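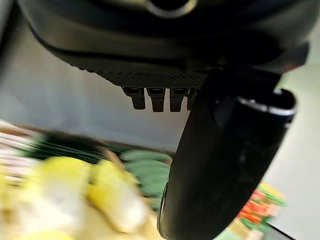
工单标题:更换 Cesside 夹爪后腕部相机画面拖影,抓取点漂移
产品:Cesside 夹爪(带腕部相机)/ Nuttall 控制器
提交方:Kescombe 拣选测试组
受理方:Prosent 技术支持
创建日期:2020年12月2日
优先级:中(我方申请改为高,未获批准)
状态:待供应商回复

问题描述

换上 Cesside 夹爪之后,手腕一动,腕部相机里的蔬果就糊成一片,识别模块给出的抓取点跟着漂。停稳以后画面会清楚,抓取点也能回到正常位置,可是每次都等停稳再识别,节拍就没法看了。销售资料上写的是“边移动边识别”,我们目前没有复现出来。

顺便说一句,上一版夹爪没有这个问题。贵方电话里的第一反应是“现场光照不足”,这个判断我们不太接受,理由见下面的记录。

复现步骤

1. 控制器上电,加载默认抓取配置,不改任何参数。
2. 手臂移到果蔬上方的预备位。
3. 以默认速度做接近动作,同时打开腕部相机的录制。
4. 逐帧回看,找识别框跳动的位置。

测试记录

第一轮:默认参数,100 次接近动作,目标轮换,叶菜和黄色、红色的果蔬都有。识别框跳动超过允许范围的有 144 帧。贵方要求提供“失败次数”,我们按帧统计,因为一次动作里可能跳好几回,按次数算会显得比实际好看。

第二轮:按支持人员建议加了补光。拖影看不出改善,高光反而重了,手指内侧多了一条亮边,识别模块有时把它当成目标边缘。补光灯已拆掉。

第三轮:接近速度降到原来的一半。拖影减轻,抓取点基本稳住。能用,但慢。如果最后的方案就是“开慢一点”,请在规格书里写明,不要放在口头建议里。

第四轮:曝光改为手动,缩短到 6 毫秒。画面偏暗,拖影小了很多。再缩到 5 毫秒,叶菜的深色部分开始丢细节。问题出在自动曝光上的可能性最大,但控制器重启以后手动值会丢,又变回自动。这一条我们单独列为缺陷,请分开给编号。

关于遮挡

手指和防滑垫占了画面很大一块。供应商说识别模型“已针对自遮挡训练”。我们看到的情况是,目标一旦从手指后面露出半边,置信度就上下乱跳。训练用的是哪一种手指、哪一种安装角度,请给出书面说明。安装角度我们按手册装的,没有自行改动,复查过两遍。

对照:头部相机

支持人员提出可能是控制器整体的时间同步有问题,腕部相机只是受害者。为此我们把头部相机也接进同一台 Nuttall 控制器,用同一套时钟,让灵巧手做同样的慢速和默认速度动作。 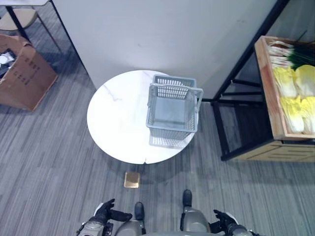 附图2:头部相机画面,圆桌上的灰色提篮,右侧货架上的大白菜和葱。

头部相机这边的识别框在两种速度下都没有明显跳动,提篮、木箱里的大白菜都能稳定框住。同步问题至少不能解释全部现象。当然,头部相机离目标远,同样的动作在画面里位移小,这个对照不算严格,我们自己也清楚。请贵方不要拿它当“系统正常”的证据来关单。

另外两条小问题,一并记下:
- 地面上的金色方片在头部画面里被识别成“可抓取物”,置信度不低。桌面的反光也误报过一次,位置在提篮前面。
- 提篮的网格侧壁让深度图出现空洞,提手部分时有时无。夹爪要是去抓提手,现在这个深度数据我不敢用。

供应商回复(摘录)

“建议升级控制器固件,并重新执行手眼标定。”

我方跟进

固件已升级,标定重做,残差比原来还小一点。拖影照旧。标定管的是坐标换算,画面本身糊了,标得再准也补不回来,这一步从一开始就看不出和问题有什么关系。做是做了,记录附在工单后面,免得下次再被要求做一遍。

第二次回复说“其他客户未反馈类似问题”。其他客户抓的是什么、跑多快,没有说明。硬质纸盒和一堆叶菜放在一起比,参考价值有限。

希望供应商提供

- 腕部相机自动曝光的上限值,以及能否在控制器里锁定。
- 手动曝光重启后丢失的修复计划,写明版本号。
- “边移动边识别”的测试条件:速度、照度、目标种类。
- 一支备用夹爪,用来排除单件故障。寄出时请附出厂检验单,上次那支没有。

临时措施

接近段限速一半,末段停稳后再触发识别。曝光值写进开机脚本,每次上电后自动重设。脚本偶尔会比相机驱动先启动,那样就不生效,值班人员需要看一眼日志里有没有“exposure set”这一行,没有就手动再跑一次。

选型意见(内部可见)

在收到书面的测试条件之前,不建议给 Kescombe 二期批量下单。夹持力和防滑垫的表现没有意见,茄子、黄瓜这类表皮光滑的还没试,先不下结论。旧夹爪保留一套,不要退库。

下次更新:备用夹爪到货并跑完第一轮之后。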